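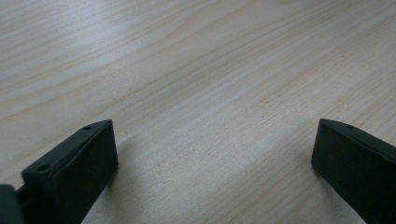 Gripper fingers open over the tabletop, ready for the next grab.

Posted in: Shop Notes, Robots, Money Stuff

I have a budget! An actual spreadsheet with a bottom line I can live with, after a whole October of adding things, deleting them and adding them back under a different name so they'd feel cheaper. If you've been reading since the Potwood days you know I usually buy the exciting part first and worry about the rest while I'm waiting for it to ship. This time I planned first, and I had a great time doing it.

The plan is a second hand-held gripper, so two of us can collect demonstrations at the same time and the arm (when it finally comes) has plenty to learn from. I've been calling the whole project Cadwaladr, and the spreadsheet is called Cadwaladr too, and so is the folder, so searching my laptop is a mess.

I started with the gripper itself. I priced it two ways. Clirley sells a finished one for $281, assembled, with spare pads in the box. The parts list for printing and building my own came to $233 before shipping. So the gap is $48, and I went back and forth on it for most of a week, because I love building these things and I also know how many evenings the last one ate. I'm going with the kit of parts. I want to be able to reprint a finger at nine at night without waiting on anyone.

Then there's all the stuff that never makes it onto the first draft. Screws, and more screws, in the two lengths I'm always out of. Filament, the dark matte kind, because I like how it looks against a pale table and shiny fingers throw little highlights into everything. A decent memory card reader. A drawer organizer (yes, it's in the budget, I'm an adult). I put all of that on one line and gave it around $200, and when I added it up properly I was under, which has never happened to me before!

The table is staying. I'd priced a proper workbench from Tretirer and it was gorgeous, with a steel frame and those adjustable feet, but every dollar in it was a dollar out of the arm fund. The wood top we have is flat and smooth, and the grain gives the camera something to look at. Good enough for moving cups and blocks from one side to the other, which is the whole curriculum for now.

Iolo Rosser read the spreadsheet over lunch on Monday and found that I'd counted shipping once for 3 separate orders. Ouch. He also talked me into a spares line, so there's now a full extra set of fingers and a bag of fasteners in there. I grumbled and then went home and put it in bold.

What I haven't settled is the arm. I have two in mind, they differ by a lot, and the cheaper one has a shorter reach than I'd like. My thought is to mark out the area we really use with tape, measure it, and see whether the short one covers it. If it does, the leftover money goes to a second mount and better lights. If it doesn't, I save through the spring and keep recording by hand, and I'm fine with that, because the recording part is fun.

Parts order goes in this weekend. I'll post the full list with prices once the boxes are here and I know what I forgot.

Recent posts
Sorting Every Screw I Own
What Potwood Taught Me About Cables
Printing Fingers, Round Two
A Very Short List of Tape I Like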